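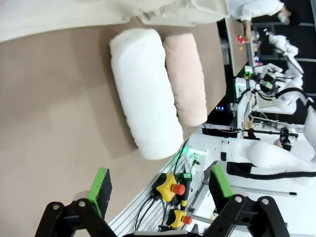 Towel rolling and wrap table, 6 Mar 2022

Carried on with the rolled towels for the Skullton guest kits. Table is still papered from last time. The brown paper has held up well enough and I'd like to keep it: lint shows up on it straight away and one wipe clears it. If anyone re-covers the table, tape underneath, not on top. Tape on the top face catches the loops.

Pairing. One white and one pink per kit, the pink being the smaller. Laid side by side with the rolls pointing the same way they stay put without a band, provided both are rolled firmly. If the pink is slack it flattens under the white as soon as the kit is picked up. Rolled 13 pairs. Redid 2 of them, both for a slack pink.

Fold before rolling. Tried two ways with the white:

a) thirds lengthwise, then roll from the hem end. Fat roll, round end, looks good from the front. Tail tends to lift.
b) half, then half again, then roll. Tighter, but the end comes out square and you can see all the layers.

Going with (a) for the white. The pink is too narrow for thirds, so half once and roll. Tail goes face down on the paper in both cases.

The Cotier towels are fluffier than the Trusura ones we used in January and the roll comes out thicker for the same fold. The old sleeves will not go over it. I forced one and it split at the glue line. Need to measure a finished pair at the widest point and send that to Jõgi before they cut the new sleeves – the order is for 1,000, so no guessing from the flat size.

Beige cloth. This is the outer wrap. I have been keeping it at the back of the table and pulling it forward when a pair is ready. Works, but it creases where it bunches, and the creases show in the finished wrap. Options are to hang it over a bar or cut to size ahead of time. I prefer cutting ahead. Did 9 pieces that way after lunch and they went on flatter and quicker, though the cut edges shed a bit. Pinking shears might fix that, ours are blunt.

Left to do:
- measure finished pair, white and pink together
- sharpen or replace the shears
- try one wrap with the pink on top of the white instead of beside it
- check whether Skullton want the label on the wrap or on the sleeve – their two sheets disagree
- more brown paper, the roll is nearly down to the core

Last updated: after the second wrap trial, shears still blunt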